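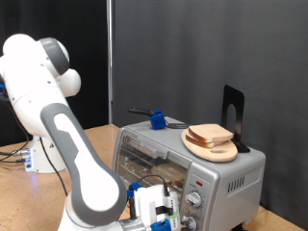 Home | Visits | Notes | Archive | Contact

A morning at the Treltetti open day

January 26, 2024

I went to see the Treltetti lab because of one line in their program: "planning and control stack, live, with questions". Usually at such days you get a film and a coffee. I am working on motion planning for packaging machines, so I wanted to see how other people solve the same troubles with softer objects.

We were a group of 6. The first stop was the toaster oven station, and we stayed there for most of the hour. The software that runs it is called Gedilum. It is divided in two halves. The slow half makes a plan from the words of the task and the camera pictures, and the fast half follows the plan and corrects it on the way. The engineer opened the plan as a tree on her screen – open door, take slice, put slice on board – and every branch had its own condition for stopping. I liked that the conditions are written in plain text files. You can read them without knowing the rest of the code.

The difficult part for them is the glass. Through the oven door the toast is only a weak brown rectangle, and the brushed silver body does not help the depth estimate either. Their perception module, Prerkari, therefore gives no exact position for a slice behind the glass. It gives a region with a confidence, and the planner must wait for a better look before it chooses a grasp. For the bread on the cutting board it is simpler, but two slices lying one on the other with a small offset were for a long time detected as one big slice. They have now 2,557 labeled examples only for this case.

I asked about the fork with the blue block around its neck. The block gives the gripper a flat place to hold, so in the software the fork is one fixed grasp and one known tool tip. The motion planner then treats it as a longer finger. In our company we do the same with suction tools, but our tip calibration is done by hand and theirs is a script.

About force control I learned less than I hoped. The limits for the door handle are set in a table, and the door is modeled as a simple hinge with friction. When somebody asked what happens if the friction is wrong, the answer was that the controller becomes soft and asks for a new plan. I would have liked to see the numbers.

The second stop was Chettiar, their log viewer. It keeps about 3,000 runs, and you can put two of them side by side and move both with one slider. For me it was the best tool of the visit. Each planner decision is shown under the joint curves, so you find quickly where a plan was changed and which message caused it. They want to release the viewer in February, without the planner.

The visit ended with a short round of questions in the corridor, where it was rather loud and I did not understand everything. I have written to them about the file format of the logs and will add the answer under this post.

Share (6) | 2 comments

Recent items
Reading logs from a palletizing cell
Notes on hinge models for cabinet doors
Two days at a packaging fair
Why our planner was slow in the mornings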